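I finally cleared out the bottom drawer in the back room this month. It had been the place for anything without a place since we moved to Endari Street, and by February it would only open halfway. I put the waffle cloth over the table so nothing would roll, and started pulling things out.
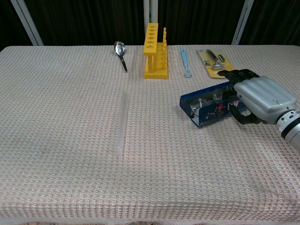

My rule was simple. If I could say which room a thing belonged in, it went there that evening. If I couldn't, it went in the box for Trí Lý, who takes odds and ends for his workshop and doesn't complain. The box filled up faster than I expected – mostly cables and lids.

The spoon was easy. It went back to the kitchen. The yellow test tube rack took longer. I bought it years ago to start seeds in tubes, did that for 7 weeks, and quit. I'm keeping it for paintbrushes.
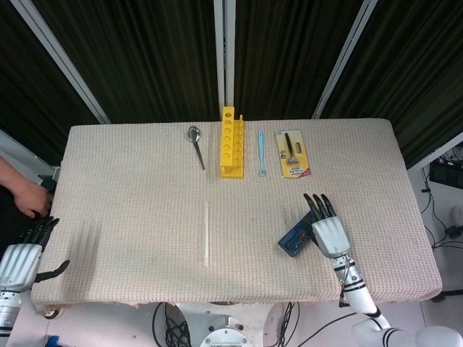

Bathroom things are the worst for me, as I buy them twice and forget both. I now keep one shoebox for spares and check it before I shop. The razor still in its blister pack went in there, along with two bars of soap. The glass piece I wrapped in a sock and put on the high shelf until I decide. The drawer now holds tape, string and the good scissors.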